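Opinión | Seguridad y convivencia

Buscar en el sitio Escriba su búsqueda

Octubre – Redacción de Mudero

El ayuntamiento de Mudero quiere suprimir la patrulla a pie del barrio de Ploltov y sustituirla por un coche compartido con Ugwu. Me parece un error. Son 11 agentes para 286 calles, y los vecinos ya esperan 40 minutos cuando llaman de noche. 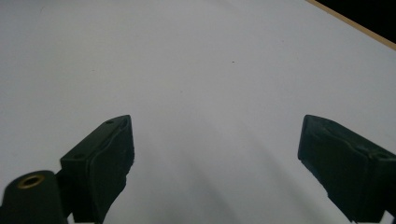 Una superficie clara y lisa.

El coche llega antes a un accidente, eso no lo discute casi ningún vecino. Pero el agente que camina conoce al del quiosco y sabe qué portal no cierra. En Wutoto quitaron las rondas y las denuncias por ruido subieron a 53 en un mes – antes se resolvían hablando.

Pido que la patrulla siga al menos por las tardes y que el pleno publique los turnos antes de votar.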